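We use cookies to remember your settings and to count visits. By staying on this page you accept this. [Accept] [More information]

Pantry and Snack Cupboard Inspection, Rana House
Checklist with comments, second version
Date of inspection: 7 February 2020

This list is for the shared kitchen on the ground floor and for the tall cupboard in the reading room. I wrote the first version in August, when I had just taken over the duty, and it was too long. Now it has 14 points. Mark each point OK, NOT OK or N/A, and write a comment also when it is OK, if there is something the next inspector should know.

PART A -- DRY GOODS AND PACKETS

1. All packets are closed or moved into a box with a lid.
OK. Two bags of rice were closed only with a rubber band. I put them into boxes.

2. Date is readable on every packet.
NOT OK. On three spice jars the date is rubbed away. I wrote "check" on the lids with a marker. If no one knows their age by the next inspection, they should go in the trash.

3. Foil packets have no holes, and the end seams are flat and tight.
OK. Please look at both ends, and pass a finger along the seam. A foil packet with many wrinkles is not automatically a bad one, but a small hole hides easily in a fold.
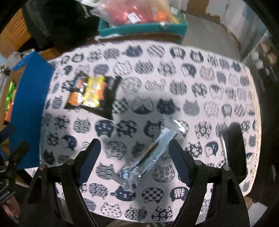 Should a packet be thrown away if the outside is only wrinkled?
Wrinkles alone are no reason to throw it away. Throw it away if you find a hole, an open seam, a sticky place or a smell, or if the packet is swollen and the product is not one that is normally packed with air.

4. Oldest goods stand in front.
NOT OK. New pasta was placed in front of old pasta on the second shelf. I changed the order. This was the same in August, so maybe we need a label on the shelf edge.

5. No food stands directly on the floor.
OK. The flour sack is now on the low rack from Destum. The rack moves a little when you push it, but it holds.

PART B -- SNACKS FOR GUESTS

6. Snacks are kept apart from cleaning products.
OK. Cleaning products are under the sink, behind the child lock. The lock is stiff -- press first, then pull.

7. Ingredients and allergens can be read by the guests.
NOT OK. Some imported snacks have the ingredients only in a language that most of our guests do not read. Put a translation in the blue folder, or do not serve them at the open table. I am strict in this point. My own English was weak when I came here, and I remember well how it is to stand before a shelf and guess.

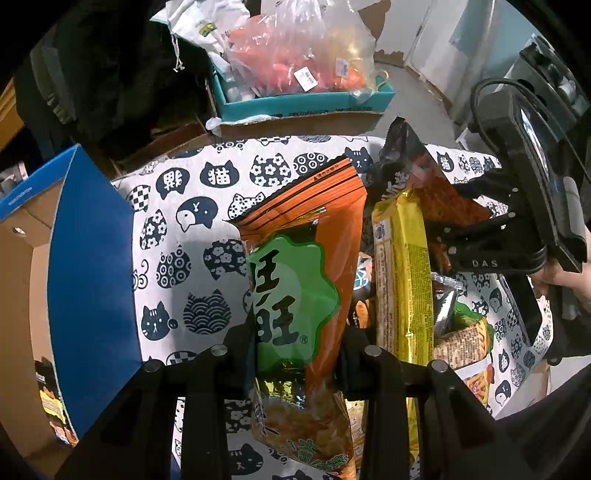
For the translation it is enough to write the name of the product, the full ingredients, and the allergens underlined. Please do not write "may be OK for nuts allergy" or similar. Either the packet says it, or we do not know it, and then we write "not known". Keep one copy in the folder and tape the other inside the cupboard door.

8. Opened bags carry the date of opening.
NOT OK. One bag of crackers had no date and was soft. Thrown away.

9. Small hard snacks are out of reach of small children.
OK. They are on the top shelf. The step stool must not stay next to the cupboard, otherwise the top shelf does not help.

PART C -- CUPBOARD AND ROOM

10. Shelves are fixed, and the load is not too high.
OK. The Zornuvard cupboard has four screws in the wall and all are tight. Cans belong on the bottom.

11. No signs of mice or insects.
OK. I looked behind the cupboard with a flashlight. The moth trap was empty. It should be changed at the next inspection.

12. Temperature and moisture.
OK for temperature. The back wall feels a little cold in the corner, so leave a hand of space behind the boxes.

13. Kitchen scale shows the correct value.
OK. With the 500 gram weight it showed 2 grams too much. For our use I accept this.

14. Fire blanket and first aid box can be reached without moving anything.
NOT OK. A chair was in front of the blanket. Moved. Plasters are nearly finished, please order a box of 36.

Open points to be closed before the next inspection: 2, 4, 7, 8 and 14. Write your initials beside the point when it is done. The paper copy hangs inside the kitchen door.

Related items
Refrigerator temperature log, blank form
How to clean the Pullenent kettle
Allergen translation sheet for the blue folder
Stairs and hallway checklist, Rana House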